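Triscombe wants a decision on the arms by January, so I've been given the quotes to read. Thread, mostly grumbling.

1/ Two suppliers, Wavham and Clirner. Both sell a two-armed mobile robot for kitchens and stores. Both brochures say it "opens any door". I've met our doors.

2/ Wavham's price looks fine until page four. Grippers are extra. Spare fingers are extra. The support contract is billed by the hour, 80 hours minimum, whether you ring them or not.

3/ Clirner bundles all of it and then wants 266 a month for the simulator licence. Per seat. We have four people who'd need a seat and a budget that covers one of them on a good day.

4/ I asked both how many door openings they'd tested on real hinges. Wavham sent a video. Clirner sent a spreadsheet with 600 runs in it, every one simulated – tidy columns, no real fridge anywhere.

5/ To be fair, simulated runs are cheap and you can break things all day. I just don't want to pay hardware money on the strength of them. A rubber door seal that's gone sticky isn't in anybody's spreadsheet.

6/ So I got a trial of the simulator, dated 5/21/21, and have been going through door attempts myself. My budget line for "evaluation" is my own evenings, apparently.

7/ Right gripper at the bottom corner of the green door, just under the end of the handle. Near the handle is a different thing from on the handle, and it's the sort of difference I'd like priced in before we sign.
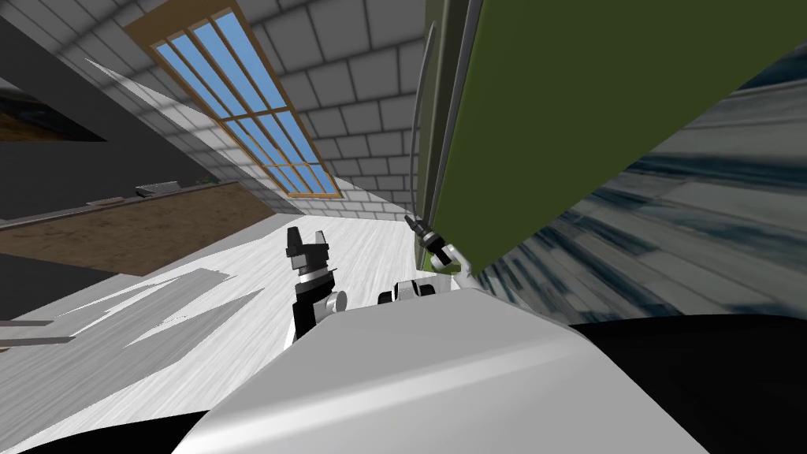

8/ Wenjie Xu replied that I'm budgeting for the wrong thing, and that the arms will be the cheap part once we've paid someone to fit 70 doors with handles a gripper can hold.

9/ Annoyingly, that's a line neither quote has. I've asked Hadgu what they charge for refitting handles, fitted price, no brochure.

10/ Until that comes back I'm putting down one arm on hire, no purchase, and leaving the simulator at a single seat. Triscombe can shout at me in January.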